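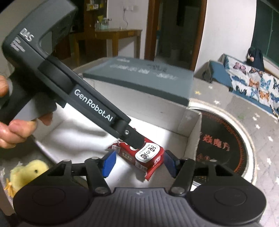
According to Svitlana Bilyk the jaws were never the hard part of the Grilix, the linkage was, and anyone starting one should cut the inner arms first and leave the housings until last. Most later builders have followed that order.

The Grilix is a hand-held two-jaw gripper built at home or in shared workshops, used for recording how a person picks up and puts down small goods. It was first put together at the Mestden workshop in Laria. No motor in the basic version. The user squeezes, the jaws close, a small board logs the opening.

Name
From a label on a parts drawer, according to the workshop's own notes. Early drawings call it the Petkov hand, after the Petkov linkage it borrows. Both names still turn up in parts lists, sometimes for diffrent versions.

Construction
Two jaws, each on an inner and an outer arm. The arms pivot at a central plate. Inner arms carry the load, outer ones keep the fingertips parallel. Pads are soft and meant to be swapped when they glaze over. Body parts are printed, pivots are bought. The print files run to 77 pages with drawings, a good part of that being the handle, which was redrawn for smaller hands.

Fit at the pivots matters most. Too tight and the jaw sticks half open. Too loose, the tips cross on thin objects. Builders usually ream by hand and check with a strip of paper.

Logging
The board stores jaw opening against time. Memory on the first version held 2410 readings, enough for a short session, after which it had to be emptied over a cable. Revision 2 writes to a card instead. Iddrisu Eshun wrote the card code and also the calibration routine (close fully, open fully, close again).

Use
Wrapped food is the usual practice load: biscuits, tea boxes, soap. Wrappers crease and slide, so the grip has to be corrected on the way. Packing into an open carton is the standard exercise at Mestden, done with one tool or a pair. Pairs are harder, the arms foul each other over a small box.

Known problems
Pad glue lets go in warm rooms. The cable exit cracks on the first handle. Pivot caps work loose, and the build notes say to recheck them after 600 closings, which few people do.

See also
Petkov linkage
Parallel jaw
Mestden worskhop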